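3.2 Table materials and serving order

Meals were served at the Bouchard site between noon and 1 p.m. Families had been asked to come hungry and to bring no snacks. Each child sat with one parent, and a second adult from our team kept time from the next room. We recorded how long the child stayed seated, what was eaten first, and whether the parent spoke about the food before the child picked it up. Visits that ended in less than 5 minutes were dropped from the timing results but kept for the first-bite results.

All tables had the same light wood finish. Dishes were kept plain, with no cartoon figures or printed patterns, because Landry's earlier pilot at Skuren found that children talked about the pictures on their plates and ate less.

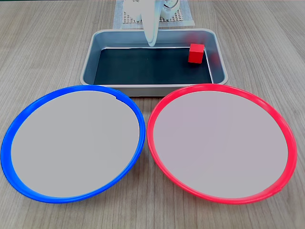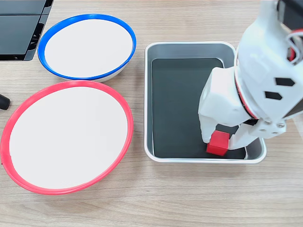
Figure 2. Round dishes and a rectangular metal tray on the tabletop.

Of the 31 families who signed up, most had a child who was described at intake as a picky eater. Parents filled out the Urico mealtime form on the Thursday before the visit. The form asks for foods the child has refused in the past month, and we used those answers to set the menu — one refused food, one accepted food, and one that the child had not tried. Portions of the refused food were kept small. Water was offered freely, up to 200 ml.

Simard coded the sound recordings and Landry coded a second set without seeing the first. Where they did not agree, the passage was played again and settled by discussion. Comments about manners were coded apart from comments about taste.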